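Wondamstead Community Transport
Progress report to the Pumphrey Fund
Period covered: February to the end of July

1. Where we are

The grant was made to help us run a weekday door-to-door minibus between Wondamstead and the villages that lost their bus, chiefly Gurkton and Plundenar. The service started in February, a fortnight later than planned, and has run every week since apart from the week of Easter. We have 117 registered passengers. The application gave a target of 100 by the end of the first year, so we are ahead on registrations. We are behind on daytime journeys from Plundenar, and section 3 says more about that.

There are 4 regular runs each weekday. The morning run to the health centre is nearly always full. The early afternoon run back from the market square was quiet until we moved it half an hour later, after passengers told us they were having to leave the lunch club before the pudding.

2. Booking

Bookings were taken by telephone only for the first six weeks, and written into a day book. This worked while numbers were low but led to two double bookings in March, one of which left a passenger waiting at the hospital for over an hour. We apologised and paid for a taxi home.

We now keep bookings on a shared calendar which the drivers can read on their phones. The day book is still filled in as a backup. Most passengers prefer to ring, and we have no plans to change that.

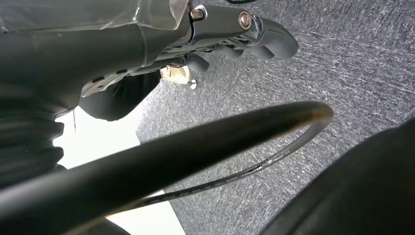
The telephone line is open from nine until noon. We had hoped to extend it to the afternoon but the money set aside for this went on the higher insurance premium (see section 5). Callers can leave a message after noon and are rung back the next working morning. Some people dislike leaving messages and simply try again, so the line is very busy between nine and ten.

3. Plundenar

Take-up in Plundenar has been poor. The leaflets went out with the parish newsletter in March, but the newsletter does not reach the houses beyond the ford or the park homes on the old airfield. A second delivery was done by hand in May and brought in 15 new registrations, most of them from the park homes.

The other difficulty is the turning place. The minibus cannot turn by the chapel when cars are parked on both sides, and on several mornings the driver has had to reverse back to the main road. We have asked the parish council whether we may use the yard behind the village hall. They are willing, but the surface needs repair before they will let a loaded vehicle on it. We expect an answer on dates in September.

4. Drivers and training

All drivers have now completed the minibus driver assessment and the passenger assistance course. The wheelchair restraint training was done in one day at the depot — it had been booked as two half days, but the trainer could not manage both. Refresher training will be needed next spring and we have put it in next year's budget.

Paperwork is up to date. Licence checks, vehicle check sheets and the incident log have been typed up and are now kept in one place, where before they were split between the office and the cab.

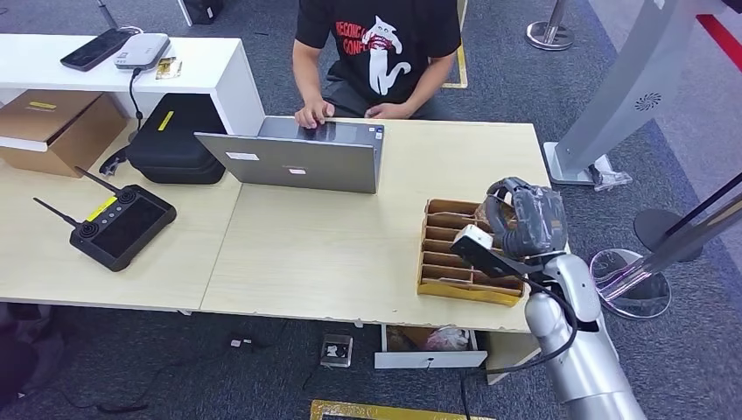 One driver is moving away in the autumn and we are advertising for a replacement. If the post is not filled by October we will drop the Friday afternoon run and keep the others.

5. Money

Spending is within the total agreed, but not under the headings we first gave you. Insurance came in higher than the quotation because the insurer changed its terms for drivers over seventy. Fuel has been lower than expected. We would like your agreement to move the unspent fuel money to insurance and leave the rest as it is.

Of the second payment, £4000 is held back for the tail lift service and a new set of tyres. Both are due before the winter. The tail lift passed its last inspection with an advisory note on one of the hinges.

Fares have not changed. We looked at a small increase and decided against it for this year.

6. Next six months

— Agree the use of the village hall yard at Plundenar
— Recruit a replacement driver
— Try a monthly Saturday run from Gurkton, starting in October
— Send out the passenger survey, by post and by telephone

The survey results will be included in our next report. Accounts to the end of June are attached separately.

Report completed 30th July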